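Sorting Table Gallery: Packed and Loose Goods

March 2020. Notes by Imre Győri.

The gallery covers the sorting work done on the long table in the back room at Branar. Goods come off the shelf in mixed lots, are spread out on a pale surface with wide gaps between them, and go back into bins by shape and wrapping. The surface was chosen for contrast. Dark goods show up well on it, bright goods show up better, and clear film is a nuisance on any color we have tried.

Spacing

The rule is one hand's width between items, measured at the closest point. Round items get more. A cylinder on a smooth top will travel if the bench is bumped, and sausages in plastic casing are the usual offenders. Lay them with the length running across the table and the printing up. A clip at the end acts as a weak stop and should not be relied on.

Flat items can sit closer together, but in practice they get the same gap so that the person sorting does not have to think about two rules.
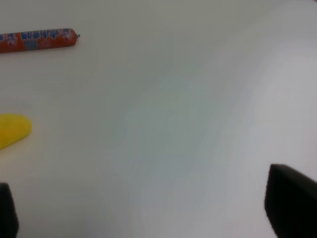 Casings are sorted by color first and print second. Orange-red goes in the upper bin, clear and brown in the lower. Print is a poor guide at arm's length, as lettering on a curved casing is only partly in view from any one side and the repeat hides the start of the name. Turn the item once before giving up and reading the carton label.

Metal clips stay on. A casing with a missing clip goes to the reject tray, and so does one with a clip that turns freely between two fingers.

Bright yellow items are the easiest to find and the hardest to file. Yellow in our stock covers lids, scoops, soft spacers and a few pieces that came with the Karnine set and have no bin of their own. Pieces with a rounded outline go in the shallow drawer, flat side down. Do not stack them. Glossy faces stick to each other in warm weather and have to be peeled apart.

Light

The room has one window and two ceiling fixtures. With both fixtures on, the tabletop shows soft bands, lighter in one place and slightly blue in another. The bands do no harm, but they make pale items hard to judge for dirt. For white and cream goods, switch off the fixture nearer the door and work from the window end. Shadows under low items are faint in either case.

Surface care

Wipe with a damp cloth between lots, then a dry one. No spray. The spray we had from Borbély left a film that took most of December to get off, and small items slid on it. Sausage casings leave a trace of grease even when sealed, so the cloth used for them is kept apart from the one used for plastics.

Bin sizes

Small bin: 275 mm deep, casings and tubes.
Large bin: 700 mm deep, cartons and trays.
Shallow drawer: flat plastic pieces, single layer.
Reject tray: emptied at the end of each lot.

The Sturkudine labels fit the small bin and the drawer. The large bin takes the wide label, 6 to a sheet.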